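Lonetum bench group, notes of meeting 21st March

Present: Ayanda Mathebula (chair), Kinnear, two from stores. Apologies from purchasing, again.

1. Last notes
Agreed. Item on the floor sockets carried over to August.

2. Prurkitz two-arm kit, where we are
Kit is on loan, decision needed before loan runs out. Price as quoted 1379 a month, incl. phone support, not incl. spare grippers. Kinnear has asked twice if that is per arm or per pair. Per pair, now in writing.

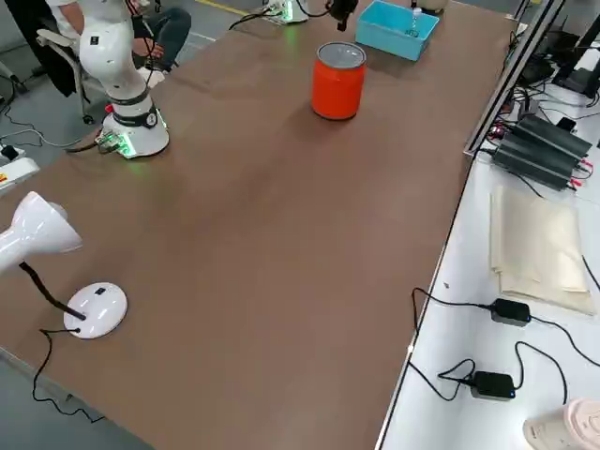
Loan terms read out by Ayanda. We pay carriage both ways, they pay for faults, anything dropped is ours. Question from stores on how much room it wants. Arms share the brown table, but the black power supply and the adaptors have spread over the white table next to it, so that one has to be counted in the footprint too. Stores not keen. Kinnear to ask if Prurkitz do a box or tray for the power side.

3. Trial task
Bottle into bin, bottle into can, lid open and shut. Stores wanted their own cartons used insted, said no for now, keep to the task Prurkitz quoted against or we can't compare. 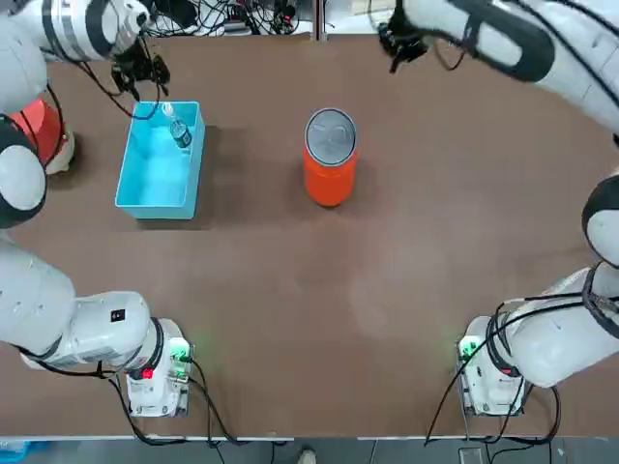 Target stays at 300 runs before we say yes or no. Kinnear wants failed grips logged by type, not just pass/fail. Agreed. Sheet to be pinned up by the bench, pencil is fine.

4. Other offer (Tudano)
One arm only, cheaper, longer wait. Their quote leaves out training. Ayanda thinks one arm will not do for anything with a lid, stores think it might if the can is clamped. No agreement. Ask Tudano for a loan on same terms, if they wont then drop it. 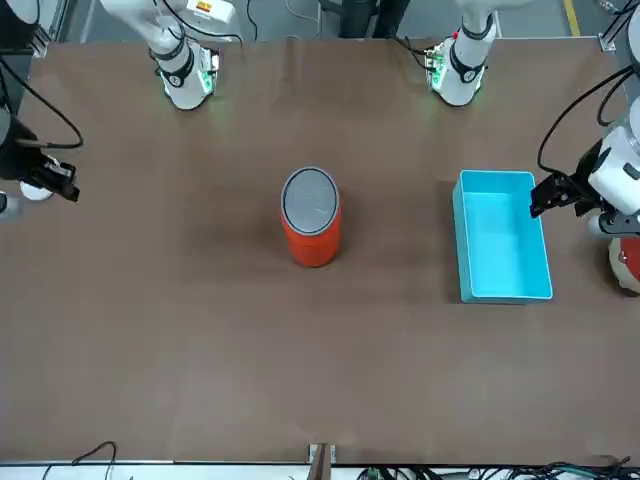
5. Support
Phone line tried, 22 minutes on hold, then a good answer. Manual poor on cable runs and on re-homing the arms after a stop. Ayanda to send them a list of pages.

6. Grippers
Spare fingers sold in sets of 2. Lead time not given. Kinnear says get a set in regardless, charge to bench budget. Agreed.

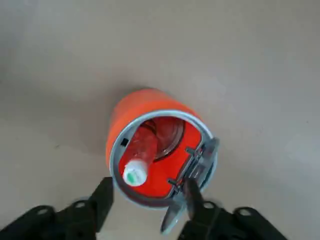 Soft pads are extra and the price list has them down under two differnt codes. Kinnear to check which before ordering.

7. AOB
Bench key to go back on the hook. Kettle.

Actions
Kinnear: power box query, log sheet, finger set, pad codes
Ayanda: Tudano loan, manual list
Stores: measure up both tables

Next meeting when the runs are done, Ayanda to send round.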